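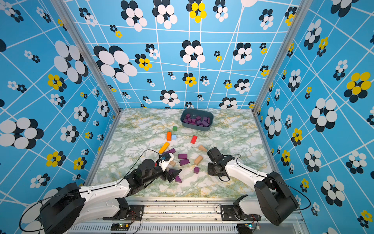

Changing the wallpaper

Feb 14, 2023

Every few months a paper comes around claiming that a robot has learned to ignore its surroundings. The latest is from the Kinden project, a joint effort between Honix and the El Khatib lab, and it deserves a closer look than the headline has been getting.

The method is simple enough. Two arms sort toy blocks by color into a bin while the team swaps the printed walls and the tabletop covering between sessions. Loud patterns, flowers, grids, fake marble, whatever the print shop had. A policy trained this way is then tested against backgrounds it has never met. The paper reports 100 test runs in a new setting, with the robot finishing the sort in more than 60 of them. The baseline, trained against one plain wall, did much worse.

I believe the numbers. I'm less sure what they measure. The lighting stayed put, and so did the bin, the arms and the cameras. The blocks came from the same set all the way through. If you vary one thing in training and then vary that same thing in testing, you should expect a gain, and the authors got one. Calling it "robust to new environments" in the abstract is a stretch. Robust to new wallpaper, sure.

There is also the question of the failures. They get 2 short paragraphs, and most are put down to "grasp errors." Was the gripper missing because purple blocks were crowded together, or because the pattern behind them threw off the policy? Those are very different problems, and the paper doesn't separate them.

Ternex tried a similar trick last September with digital backgrounds pasted in after recording. That costs far less than printing walls, and I would have liked a side-by-side test. The Kinden team says one is planned, along with a release of the training data. I'll read the follow-up when they move a lamp.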